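Can you wash a wool blanket at home?

Asked by Marjan Nazari, Firkthorpe

I picked up a lovely old wool blanket at the October fair (18 pounds, I was thrilled!) and it smells of someone's loft. No label at all. Do I dare wash it, or is it dry cleaning only?

Maya Sayegh answered:

Go for it! I've done four of mine and they came up beautifully. Wool cycle, cold, a small capful of wool wash and no softener. Shake it outside first, you'd be amazed what falls out.

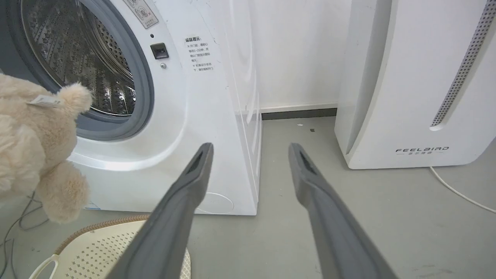
Can I spin it afterwards?
Use a gentle spin, the lowest your machine has, then roll the blanket in old towels and press the water out.

Dry it flat if you've got the floor space, or over two lines so the weight is shared. Mine took a day and a half and I kept going out to stroke it.

Fabian Thaler answered:

Air it first. Three breezy days on the line sorted my gran's one, never washed it.

Roswitha Reisinger answered:

what Maya said but check for moth holes before, they get bigger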